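3.2 Airing, making and the morning bed

We came to the bed rather late in the study. Our first interest was in how people in small rented flats manage damp through the colder half of the year, and for a good while we thought of that as a matter of windows, kettles and wet washing. It was only when we sat down with the household diaries from Briltwood that we saw how often people wrote about their bedding, and with how much feeling. Some had been taught as children that a bed must be made before breakfast. Others had been taught, just as firmly, that a bed made too soon is a bed that never dries. Both camps wrote as though the matter had been settled long ago, and both, we think, deserve a patient hearing.

The diaries came from 41 households in two places, Briltwood and Catholm. The first is a town of older terraces, many of them split into flats with a single bedroom at the back. Catholm is newer and better insulated, and people there tend to complain of stuffiness before they complain of cold. Each household kept its diary for 5 weeks, beginning in September, when the heating is mostly still off and the windows are still opened without much thought. We asked for very little: when the bed was left, when it was made (if it was made at all), whether a window was open, and anything else the writer cared to tell us. It is the last of these that filled the pages.

A word on what we mean by an unmade bed, as our diarists used the phrase in several ways. For some it meant that the duvet had simply been thrown back over the foot of the mattress. For others it meant a bed stripped to its fitted sheet, with the covers pushed aside or hung over a chair. A few kept the word for a bare mattress and nothing else. Jõgi, in an early essay on domestic habit that we have found ourselves returning to again and again, treats these as three stages of one act, and we have followed that lead here, calling them turned back, stripped and bare. The middle stage is the one that matters most to our argument, and it is also the one that people were most apologetic about. It looks untidy — there is no getting round that — and several writers told us they shut the bedroom door on it when visitors came.

Figure 3 gives a sense of the stripped stage, with the fitted sheet left on the mattress and rumpled.
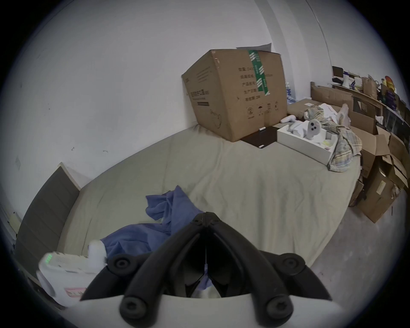 3.3 What the diaries say about time

The length of time a bed was left open varied a great deal, and much more within households than we had expected. On working mornings the usual gap between rising and making was roughly 40 minutes, enough for a wash and some toast. On slower mornings it stretched out happily, and a fair number of beds were never made at all, only climbed back into at night. Brillard, whose account of laundry and shame we have drawn on throughout, would see in this a quiet slackening of rules handed down by mothers and landladies. We are inclined to be a little gentler. Many of the people who left their beds open longest wrote with real pleasure about cool sheets in the evening, and they seemed to us to be looking after themselves rather well.

There were 360 separate remarks on smell, touch or warmth across the diaries, and we read every one of them more than once. The Catholm writers spoke mostly of heaviness, of a duvet that felt tired by the end of the week. The Briltwood writers spoke of chill, and of a clamminess near the wall side of the bed which they put down to the outside wall behind it. We took no readings of moisture, and we would not wish these remarks to be mistaken for them. What they do show is that people notice the state of their bedding closely and have words ready for it, even where they have never been asked before.

Couples, as one might guess, did not always agree. Where one partner rose early the bed was often still in use on one side, and the early riser would fold back their own half and leave it. We had no name for this at the outset and have come to call it half airing. It appears in diaries from both places, and we return to it in section 4, where we look at shared rooms and at who opens the window.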